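We use cookies to remember your settings and to count visits. Accept | Manage preferences

Valis Drinks Diary -- README

Updated 13 September 2019

Hello, and thank you for stopping by! Valis is a small, plain-text collection of diary entries about what people drink over the course of an ordinary day -- water, coffee, tea, juice, the occasional milkshake -- and I have tried to keep it simple enough that you can open it in a spreadsheet and start poking around before your own cup gets cold.

The idea goes back to a class project on household habits. I wanted a little table of everyday drinks and couldn't find one with the wording people use when they talk to themselves ("big coffee," "rest of the water from lunch"), so I started asking friends, then friends of friends, and it grew from there.

## What is in the folder

- `entries.csv` -- the diary itself, one line per drink
- `people.csv` -- one line per diary keeper, 166 in all, with an age band and nothing more personal than that
- `containers.csv` -- the list of mugs, glasses and bottles that entries point to
- `notes.txt` -- odds and ends, including a long grumble of mine about the word "cup"

Each line in `entries.csv` has a keeper number, the hour of the day, the kind of drink, a container code and an amount in milliliters. There is also a free-text comment, which I would gently encourage you to read, as some of them are lovely.

## About the amounts

Amounts are the keeper's own estimate. Nobody was asked to carry a measuring jug to work, and I would not have trusted the answers much more if they had! Single entries go up to 1000 milliliters, and anything larger was split into two lines by hand. If the amount is missing, the field is blank -- please don't read a blank as zero, which I did myself for most of May and which made the tea drinkers look terribly thirsty.

## Containers

Container codes are deliberately broad. A mug is a mug whether it came from a gift shop or a grandmother, and a bottle is a bottle with whatever happens to be left in it. Keepers wrote down what they drank and left out what they poured, so a half-finished bottle can turn up on several lines.
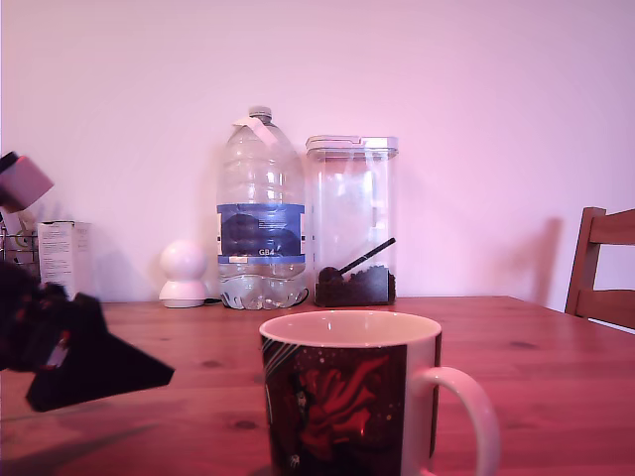
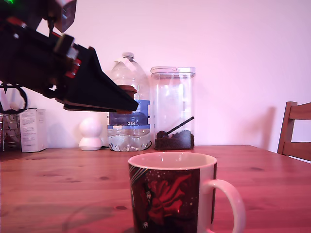 *Container types: mug (first picture), plastic bottle with screw cap (second picture).*

The codes are `MUG`, `GLS`, `BTL`, `CAN` and `OTH`. I know that `OTH` is doing a lot of work. It covers thermos lids, soup bowls and one very large jam jar, and if you need those kept apart, the comment field will usually tell you which is which.

## Known problems

Weekend mornings are thin, as people seem to forget their diaries when they sleep in. Coffee with milk and milk with coffee are recorded as the same drink, with my apologies to anyone who feels strongly about it. Hours are local time, and 5 keepers traveled during their diary week, so their evenings wander a bit.

## Using it

You are welcome to use Valis for teaching, homework or plain curiosity. Please keep this README with the files, and please don't try to work out who anybody is. If you spot a mistake, send me the line number and I will fix it in the next version, though it may take me a little while to get to it.

Shared 5 times | 0 comments

Related collections

- Drulari: lunchbox contents
- Sepúlveda street market price lists
- Lirkon: 800 handwritten grocery lists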